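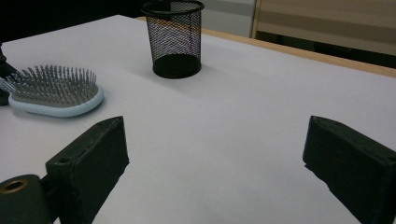
The Bretine paddle brush in powder blue, with my desk cup behind it.

Bretine Paddle Brush, reviewed Sun 22 February

I paid 17 dollars for this in December, after reading a lot of reviews that used the word "transformative." It's a hairbrush. I have thick hair to the middle of my back and I wanted something that would get through it in the morning without a fight.

The good part first. The pins are thin metal and there are plenty of them, and they get down to the scalp, which my old Zola never managed. Dry hair, done in small sections from the bottom up, comes out smooth. The gray cushion has some give and hasn't started to lift at the edge, though ten weeks isn't much of a test.

Now the claims. The package says 80 percent less breakage. Less than what? There's no small print. I see the same amount of hair in the brush as before, and it's harder to pull out, the pins being so close together. I use the end of a rat-tail comb and it still takes me a few minutes.

It also says "gentle on sensitive scalps." Mine isn't sensitive and I noticed the pins for the first week. They have no little balls on the tips that I can feel. If you press hard you'll regret it.

Size is my other gripe. The head is wide, so it won't go in my makeup bag, and it won't stand up in a pencil cup either without tipping the whole thing over. It lives flat on the table.

The Skitolo I tried at my sister's cost 13 dollars and did nearly as well. I'd buy that one next.

Three stars. Would be four without the package.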